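Normas de mesa: cómo se fija el procedimiento en una celda de empaquetado

Mercedes Betancur lleva el procedimiento interno de Dutex para estaciones de manipulación con brazos robóticos. El documento tiene 59 apartados y se revisa cada junio. La conversación empezó por la parte que, según ella, más discusiones provoca: qué debe cumplir la mesa antes de que se coloque el primer producto.

"La gente quiere hablar de velocidad y de fuerza de cierre", dice Betancur. "Yo empiezo por la superficie. Si no sabemos en qué estado estaba la mesa al arrancar, no podemos comparar una tanda con otra."
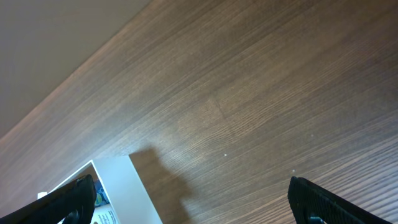 El apartado dedicado a la superficie es corto. Pide revisar la zona de trabajo entre tandas y anotar el resultado, aunque no haya novedades. Betancur insiste en que se mire desde la muñeca del brazo, con la pinza abierta, porque a esa distancia se aprecian cosas que desde el puesto del operador pasan inadvertidas, como un par de motas blancas sobre la veta de la madera o la sombra que cae junto a la caja. "Una mota no para la tanda. Se apunta y se limpia en la siguiente pausa. Lo que no admito es que el registro diga que la mesa estaba limpia si no lo estaba."

La segunda parte del procedimiento trata de la colocación. Rodrigo Arroyo, responsable de turno en la planta de Mandwood, participó en la redacción y defiende que los artículos se repartan con separación suficiente para que cada brazo llegue a los suyos sin invadir el lado contrario. Cuando dos piezas se tocan, el operador debe decidir si las separa o si el contacto forma parte del ensayo. En ambos casos queda escrito. 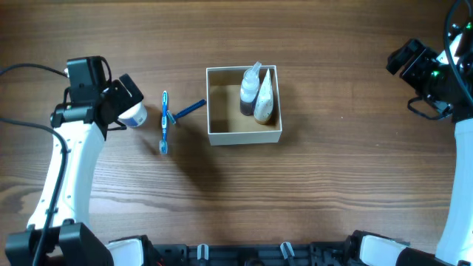

"Al principio cada turno tenía su costumbre", explica Arroyo. "Unos ponían la caja en medio, otros a un lado, y luego los resultados no cuadraban." De las 129 tandas que revisaron antes de cambiar la norma, 96 no indicaban la posición inicial de la caja. Ahora el registro no se puede cerrar sin ese dato.

Arroyo reconoce que la norma tuvo resistencia. El turno de noche pidió una versión reducida y se le concedió durante cinco semanas. Después se retiró, ya que obligaba a mantener dos plantillas distintas. También se discutió quién puede entrar en el alcance de los brazos. La respuesta quedó en una línea: una sola persona, con los dos brazos detenidos y el mando en la mano.

Sobre los envases de pie, Betancur es más prudente. Un tubo apoyado en el tapón o una botella con dosificador pueden volcar con un roce lateral, y el procedimiento pide una aproximación lenta en el último tramo. "No damos un valor único. Cada envase lleva su ficha, y si no hay ficha, no se agarra."

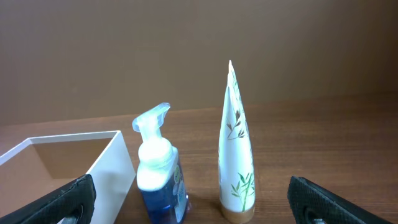 Lo que queda pendiente

La próxima revisión incorporará un apartado sobre el cambio de almohadillas de la pinza. Hoy se sustituyen a criterio del técnico, y Betancur quiere que se haga por número de ciclos. Arroyo prefiere una inspección visual al comienzo del turno. No han llegado a un acuerdo y el borrador recoge las dos opciones, a la espera de los comentarios de Mandwood.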